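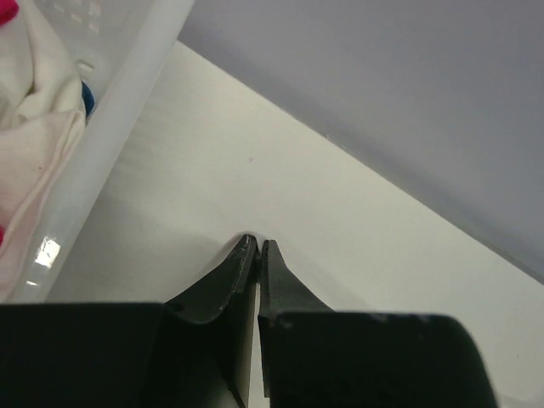 Figure 4. Light, plain surface with one small reddish speck; lavender-gray wall behind.

4.2 Isolated marks on light surfaces

The residue classes defined in Section 3 (film, crumb, ring, smear) cover most of what observers recorded in the Tokcombe and Uvside homes. They do not cover the isolated mark, by which we mean a single spot with no visible trail, halo or neighboring spots. Figure 4 shows the type. The surface is off-white and smooth, and the speck is tiny, but its color sets it apart from everything near it. We do not assign a substance to marks of this kind from appearance alone.

Of the 133 surfaces visited in September, 124 were retained after the exclusions listed in Section 3.1. Isolated marks were logged mainly on white and off-white surfaces. We do not read this as evidence that light surfaces are dirtier. A dark or patterned top hides small spots, and the observers had no means of recording what they could not see. Kerttu Rissanen and Hemi Tamihana scored the retained surfaces independently, and their disagreements were concentrated in this class. Most concerned whether a spot was a deposit or a flaw in the finish, a question that the protocol left to touch.

Lighting affected the scores as well. Even, diffuse light was easier to work with than a single lamp, but it removed the small shadow that gives away a raised crumb. Under such light a crumb and a flat stain of the same color can look alike. Shadows cast by nearby objects had the opposite effect – they darkened part of the surface and drew the eye to the lighter part. Observers were therefore told to look at each surface from two sides, for 30 seconds in total, before entering a score.

The edge where a surface meets a wall was scored separately. Kornwood, the earlier survey on which our form is based, gave a single score for the whole top, and crumbs collected along the wall then dominated the result. With the edge removed, a surface holding one isolated mark receives 1 on the scale of 0 to 5, whatever the color of the mark. Residents did not always agree with this. Several rated a surface with one bright spot as less clean than a surface with a thin, even film, although the film covered far more area. We return to this difference in Section 5, where the residents' own ratings are compared with the observer scores.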